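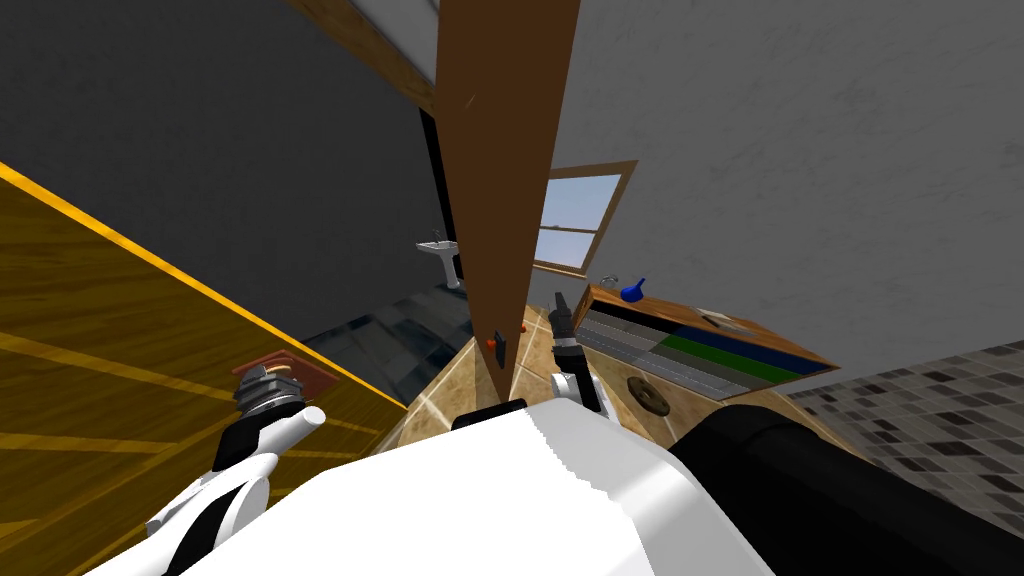 Sticking doors, squeaky floors and the advice I'd ignore

Posted 12 October 2019 by Barrett Lindqvist

Every few months somebody sends me a list of household hacks, and every few months I try the ones that sound least silly. I've lived in this weatherboard place long enough to have a door that jams in the wet and a hallway that creaks all night, so there's no shortage of test subjects. Most of the hacks fail. A few are all right. What follows is what I'd bother with.

Rubbing a candle on a sticking door

Works, sort of, for a door that's only just catching. You rub plain wax along the edge where the paint has gone shiny and it slides past the jamb for a while. It does nothing for a door that has dropped on its hinges, and a dropped door is what most people have. Open it halfway and lift the handle. If there's play, tighten the top hinge screws before you do anything else.

If the screws just spin, the old trick of packing the hole with matchsticks and PVA is one I expected to hate, but it has held up in two of my doors. Snap the heads off first. Let the glue dry overnight, whatever the video told you about twenty minutes.

Planing

Don't plane a door in the wettest part of the year. I did mine one soggy March and by summer there was a gap you could post a letter through. Mark the tight spot in pencil, wait for dry weather, and then see whether it still needs doing. When you do cut, seal the bare edge the same day, top and bottom included. Painters skip the bottom. Mine certainly had.

Talcum powder for squeaky floorboards

You sprinkle it in the gaps, walk up and down like an idiot, and the squeak stops. For me it stopped for a fortnight. Then it came back, and the dog had white feet for the whole fortnight as well. A squeak is usually a board moving on a nail, and the fix is a screw through the board into the joist, countersunk and filled. Find out where your pipes and cables run before you drill. If you can get underneath, a thin glued wedge between joist and board is neater – tap it in until it's snug and leave it there, as belting it further will only lift the board and start a new noise next door.

Oil in the lock

The tin of spray oil gets recommended for everything, locks included. It frees them up beautifully and then collects dust until the key goes in like it's pushing through porridge. Dry graphite is the usual answer. A small puff is enough, and keep it off pale carpet.

Toothpaste on water rings

I've now read this on almost 4,000 websites, or it feels that way. Toothpaste is a mild abrasive. On a white ring in a thick old finish it may well take the mark off, along with some of the shine, and you'll end up polishing the whole tabletop to match. Try a soft cloth and a dab of furniture wax first, and be patient. A black mark has gone into the timber itself and no amount of peppermint is going to shift it.

The walnut trick

Rubbing half a walnut over a scratch does darken it. So does a brown wax crayon, at a fraction of the price of walnuts, and you can choose the colour. Neither one fills a gouge. Warn anybody with a nut allergy if you go the walnut way.

Magic felt pads

The stick-on felts for chair legs are worth having, but the glue on the cheap ones gives up as soon as the house gets warm, and then you've got a little gritty felt disc sliding round under the leg. Wipe the leg with metho first and let it dry. The nail-on sort last longer if the timber will take a nail without splitting. Check them when you mop.

Vinegar for everything

No. Fine on a kettle, fine on shower glass. Keep it off marble, off limestone, off waxed or oiled timber, and well away from bleach. I've stopped arguing with my sister over this one.

Still on the to-try list

A reader wants to know whether rice in a cotton bag will keep a tool drawer dry. I have my doubts – it doesn't do much for the salt shaker – but there's a bag of it in with my chisels now and I'll have a look at them after winter.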